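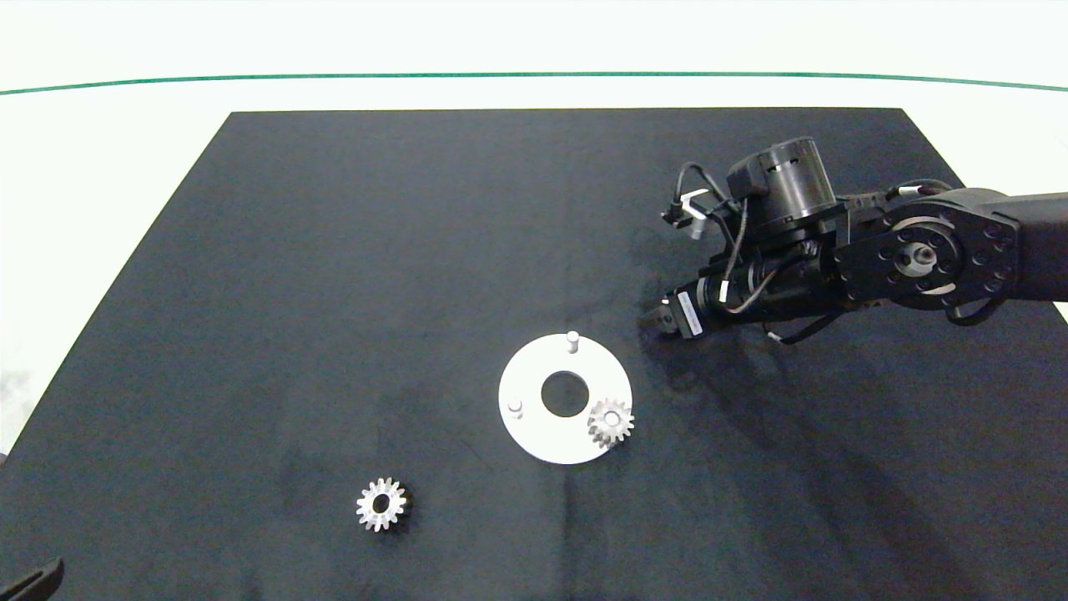 ¿Qué medida de tapete conviene para una mesa blanca de trabajo?

La medida del tablero menos 50 mm por cada lado, con las esquinas a escuadra y sin pegar.

Lista: mobiliario y superficies de taller
Fecha: lunes, 27 de julio de 2020
Asunto: Re: tapete negro sobre tablero blanco, pelusa y manchas claras

Respondo entre líneas.

> Hemos cubierto un tablero blanco con un tapete negro de tacto
> parecido al fieltro (Vastell, corte a medida). Lo usamos a diario y
> al cabo de un mes presenta zonas más claras en el centro. El
> aspirador no las quita.

Suelen ser dos cosas distintas. La pelusa superficial sale con rodillo adhesivo o con cepillo de goma, siempre en el mismo sentido. La marca clara que permanece después es pelo aplastado o polvo metido en la fibra. Para el pelo aplastado, vapor a distancia de un palmo y cepillado con el tapete todavía templado. Para el polvo, sacudir el tapete por el reverso fuera del local y después aspirar con boquilla de cerdas.

El detergente en espuma no lo recomiendo. En el Talpur que usábamos antes dejó un cerco más visible que la mancha original.

> También se desplaza cuando se apoya peso cerca del borde. ¿Se puede
> fijar con cinta de doble cara?

Se puede, pero el adhesivo amarillea el tablero y al levantarlo arranca fibra del reverso. Nosotros ponemos debajo una malla antideslizante Stornus, recortada algo más pequeña que el tapete. En una mesa de 1290 mm de largo bastaron dos tiras transversales, una a cada extremo.

> Por último: el tapete llegó enrollado y los extremos no asientan.

Enrollarlo en sentido contrario una noche, extenderlo y cargar los extremos con tablas planas. El nuestro tardó casi 91 horas en quedar plano. Las pinzas de mesa aceleran poco y dejan huella en el pelo.

Dos observaciones que no se preguntaban:

– El contraste entre negro y blanco engaña con la suciedad. En el tapete se ve lo claro y en el tablero lo oscuro, de modo que conviene limpiar primero el tapete y después el perímetro, con paño distinto.
– Los tornillos pequeños de acabado negro se pierden sobre esta superficie. Una bandeja clara aparte resuelve el problema mejor que cambiar de tapete.

Si alguien ha probado el tejido de Tistora en una mesa de uso diario, me interesa saber cómo envejece el canto cortado. Tenemos previsto renovar dos mesas en agosto y el Vastell sin rematar se deshilacha por las esquinas.

Comentarios (3)

Anónimo: Lo del vapor funciona, pero en tejido sintético hay que bajar la temperatura. Yo lo dejé brillante en una zona.

Anónimo: ¿La malla Stornus marca el tablero? En uno lacado me quedó el dibujo.

Anónimo: Tistora, canto termosellado, un año de uso. El borde aguanta bien – el pelo se apelmaza antes que en el Vastell.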